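Workshop Tips: Living With the Machines at Work

Posted 10/13/19 by Elsie Dobson

Our sorting room at Midura handles the small stuff: the contents of bathroom drawers, gym bags and guest rooms, all of which has to be picked up, sorted and put in the right bin. For years that was done by people with fingers. Now a good part of it is done by grippers, and the people with fingers spend their shifts showing the grippers how. My job title changed in January. My chair did not.

A few things we've learned, for anyone whose workplace is about to get the same memo.

1. Practice on real junk

The first week we were sent a box of foam cubes. Everybody was brilliant at foam cubes. Then a hairbrush arrived and morale dropped. Ask for the awkward things early, because those are what you'll be handling by lunch.

2. Use a tray with sides

Beads roll. So do balls, lip balm and the little caps off everything. A raised edge saves you crawling under the table, and at my age I count that as a benefit equal to dental. Ours is a gold metal one that looks like it came from a nicer office.

3. Let soft things be last

Hard, square items go quickly: soap, a sponge, a packet. Anything with hair or fabric in it will snag on something else and bring a friend along. Ayantu Lemma, who trained half our shift, clears the bars and boxes first and leaves the scrunchies until she has had coffee.
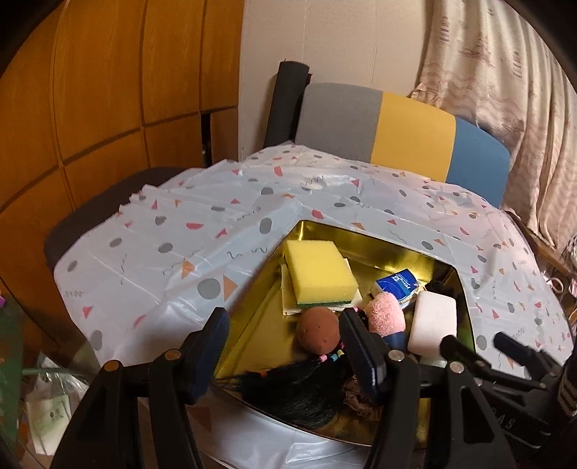
4. Two people, one tray, some manners

With two grippers over the same tray you need a rule about who goes first. Ours is that whoever is already in the tray finishes. Say "mine" out loud. It feels silly for a day, and then you catch yourself doing it at the supermarket.

5. Rest your hands

Squeezing a handle is still squeezing. We swap jobs after 30 minutes, and the one coming off does labels. The old quota was 600 items a shift and it went on the wall in large type. Ask for yours to be rewritten before the new equipment comes, while management is still in a good mood about it.

6. Wipe the cloth down

A plastic tablecloth is cheap and cleans up with warm water and a drop of dish soap. Creases will catch small items, so smooth out what you can. A busy print hides stains well. It hides pills and beads well too, so check before you shake it out.

7. Ask where the hours went

Our Dillutwood branch lost 3 evening positions when the sorting line went in, and got two training ones back on days. That suited some people and was no use at all to the ones with kids at home. Get the schedule in writing.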